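How a Card Catalog Helps You Find Things

19/01/2019
By Mirta Zapata
Reading time: 4 minutes

Before libraries had computers, they had cards. Every book in the building had at least one card, and the cards were kept in order so that a person could find the right one quickly. This way of keeping track of things is called a card catalog.

A card catalog is a kind of index. An index does not hold the things you want. It tells you where they are. The list of words at the back of a big book is an index too.

Say the library in the town of Wiltotton has 500 books. You want one about owls. You could look at every shelf until you found it, but that would take most of the afternoon. With a catalog, you go to the letter O, find the card that says "Owls," and read the number on it. The same number is on the spine of the book.

What goes on a card?

A library card usually has the name of the author, the title, the subject and the shelf number. Many books got more than one card. If a book was written by Sverre Grønli and was about boats, it might have two: one filed under G for the author and one filed under B for boats. A reader who knew only the subject could still find it.
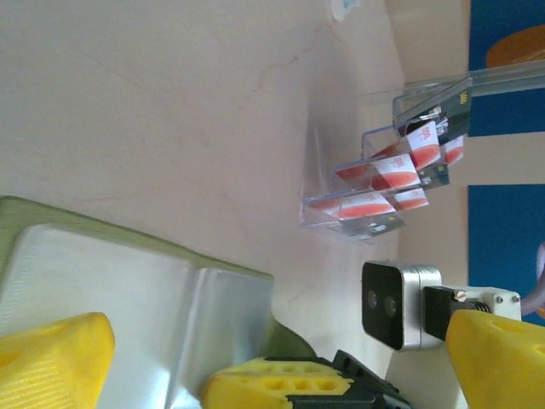
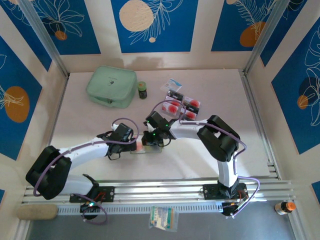
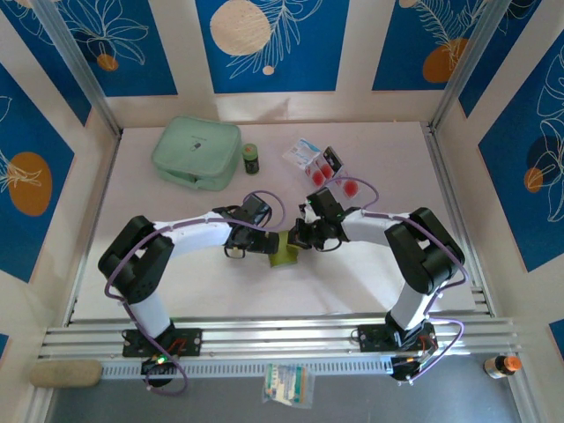

First picture: cards in a clear stepped holder.

Putting cards in order

Most catalogs use the order of the alphabet. You look at the first letter. If two cards start with the same letter, you look at the second letter, and so on. "Bat" comes before "Bear" — the first letters match, but A comes before E.

A card in the wrong place is almost the same as a lost card. The book may still be on the shelf, but a reader looking it up will not find it.

Try it yourself

You can make a catalog for your own books or games. You will need some blank cards and a pencil.

Write one title on each card. Under the title, write where you keep it, such as "top shelf" or "box under bed." Put the cards in order by title and stand them in a box. Then ask a friend to find something using only the cards.

When you get a new book, make its card the same day and slide it into its place in the alphabet.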